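4. Packing the Zippered Pouch

This section covers filling, closing and storing the soft pouch supplied with the Lemico desk set. Read it through once before you pack the pouch for the first time. Setting up the desk tray is covered in Section 3.

What you need
- The pouch
- A clean, flat table
- The items you plan to carry

4.1 Before you start

1. Clear a space on the table long enough for the pouch to lie flat.
2. Open the zipper all the way. Pull along the line of the track, never upward.
3. Turn the pouch over and shake out any crumbs, pencil shavings or loose staples.
4. Check the inside seam for loose threads. Trim them with scissors. Do not pull them.

CAUTION: Do not put uncapped pens or open blades in the pouch. Ink does not wash out of the fabric.

4.2 Filling the pouch

1. Put long items in first, with all the points facing the same way.
2. Lay short items, such as erasers and sharpeners, on top and near the middle.
3. Keep the last finger's width at each end empty.
4. Press the top down with your palm. If the pouch does not stay low, take something out.

NOTE: The pouch is meant for light supplies. Do not load it with more than 47 items. 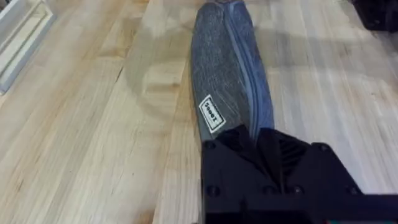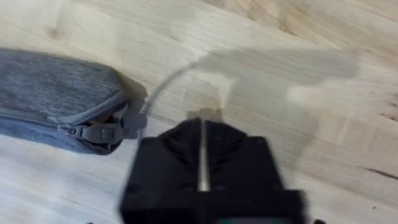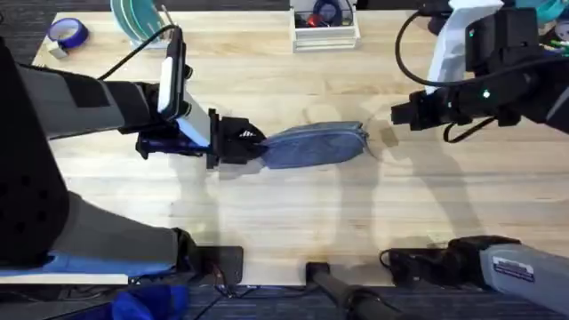 4.3 Closing the pouch

Hold one end of the pouch steady and draw the slider along the track with your other hand. Work slowly on the curve, where the fabric can fold into the teeth. The end of the pouch is rounded, and the zipper track follows the lower seam toward it, so keep your fingers behind the slider as it comes up to the bend. If the slider stops, back it up a little, smooth the fabric away from the teeth and try again. Do not force it.

4.4 Cleaning and storage

1. Empty the pouch and leave the zipper open.
2. Wipe the fabric with a damp cloth and a drop of dish soap.
3. Let it dry flat, away from heaters. Do not use a dryer.
4. Store it flat in a drawer. Do not stack books on it.

CAUTION: Do not iron the pouch. The plastic parts will soften.

NOTE: For a replacement slider, ask for part 902 and give the date of purchase.

Revised Jul 8, 2024

Related guides
Lemico Desk Set: Assembling the Tray
Larkenley Drawer Dividers, Set-Up Guide
Brosmont 60 Table Lamp: Changing the Bulb
Care of Fabric Cases and Covers
Warranty and Spare Parts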